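Best mug for slow mornings?

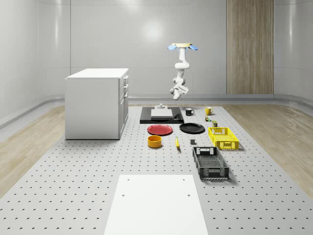 mirine_k
I switched to a plain black mug in December and I love it! Coffee looks so rich in there, and stains never show. Anyone else?

Tsegaye7
Sorry, white inside or nothing. I want to see how strong my brew is.

eldana_w
Team black! Mine is wide and stubby and I'm on my third cup already (oops).

Tsegaye7
Wide ones go cold too fast though. Tall and narrow wins.

mirine_k
Then drink faster, haha. Do you preheat yours?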